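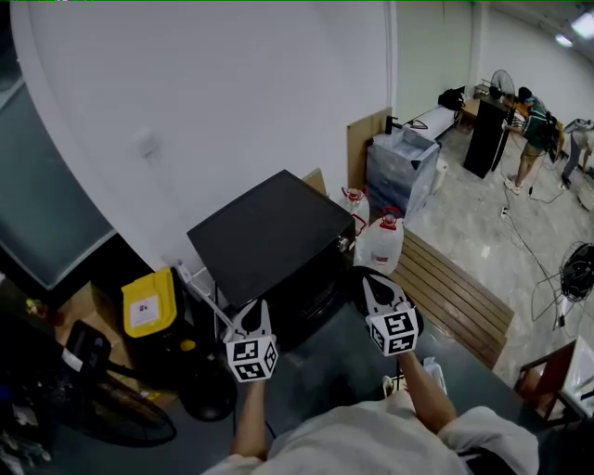

Según Duangjai Chuensuk, aprender a hacer pan a mi edad es como aprender a silbar: o sale en una tarde o se molesta a los vecinos durante años. Me lo soltó en el rellano, con la bolsa de la basura en la mano, y luego me preguntó si pensaba repartir.

Septiembre. Llevo 18 días con la masa madre y todavía no sé si la alimento yo o me está criando ella a mí. La he bautizado Grasso, que es el nombre de la panadería de abajo, por si se le pega algo. De momento se le ha pegado el tarro.

El pan de hoy pesó 503 gramos y tenía la altura de una zapatilla. La receta decía 1000 gramos de harina, pero la hice a la mitad por prudencia, y con la sal no fui tan prudente. Me comí dos rebanadas de pie, en la cocina, con mucha mantequilla y cierta dignidad.
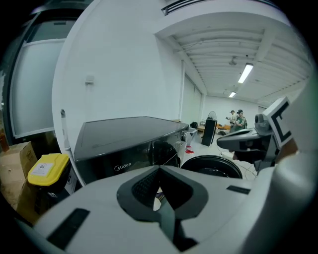
El resto lo tosté a las seis de la tarde y mejoró bastante, como casi todo lo que se tuesta. Quise apuntar el tiempo de horno en el cuaderno y descubrí que la página anterior decía «más rato», sin más. Gracias, yo de la semana pasada.

He leído en un foro que la harina de Brudach absorbe mejor el agua – y tres mensajes más abajo, que la de Brudach no la quieren ni las polillas. Compraré un paquete pequeño. También me tienta el cesto de fermentar de Ikitz, que cuesta lo que 8 barras de las buenas, aunque esa cuenta prefiero no enseñársela a Duangjai.

Mañana, masa otra vez. La dejo en la nevera toda la noche, tapada con un plato, y pongo el despertador a las siete. Le he bajado una rebanada a Duangjai envuelta en una servilleta. No ha dicho nada, pero tampoco la ha devuelto.

Contacto | © Cuaderno de Hakik | Volver arriba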